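Sakness Picture Hanging Kit: Three Months In

I own a lot of walls and very little patience, so when my sister-in-law gave me the Sakness kit in March I took it as a comment on both.
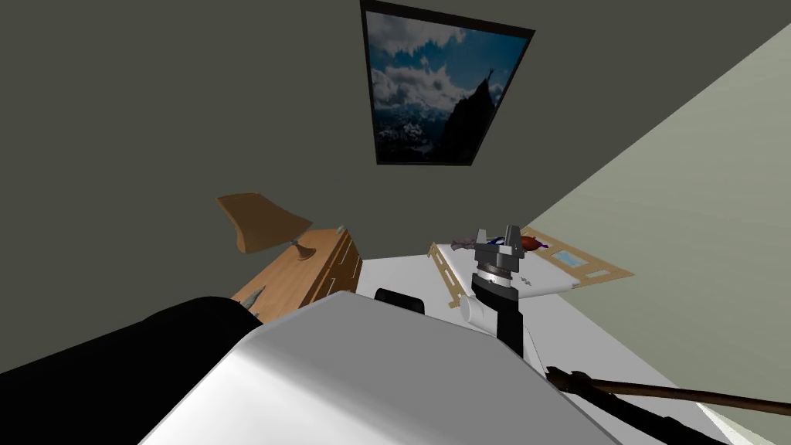 The kit comes in a gray zippered pouch and contains a small level, a tin of hooks in 3 sizes, a roll of adhesive strips, a pencil and a plastic gadget called the Marker. You hang your picture on the Marker, wave the whole business around until your spouse stops saying "left a bit," then press. Two little pins poke the wall where the hook should go. I've hung eleven pictures with it and re-hung two, a personal best by some distance.

The level is the weak part. Mine disagreed with my old Szalai by a hair, and I trusted the Sakness for a whole evening before checking. The bubble is also tiny, so bring your reading glasses up the ladder – or someone else's.

Hooks are fine. The large ones went into plaster without taking a saucer of it with them. The adhesive strips I can't recommend for anything you'd mind hearing fall at 4 a.m. A print of my late uncle's boat came down twice, and he'd have said the same of the boat.

The pencil is a pencil.

Instructions run to one folded sheet, mostly warnings. There's a phone number, which I called about the level. A man named Szabolcs Halász picked up on the second ring, listened to the whole complaint and mailed me a new one. It's better. It still isn't the Szalai.

Would I buy it again? For the Marker, yes. If they sold the Marker by itself I'd buy that and keep my own pencil. Four stars, one withheld on behalf of the boat.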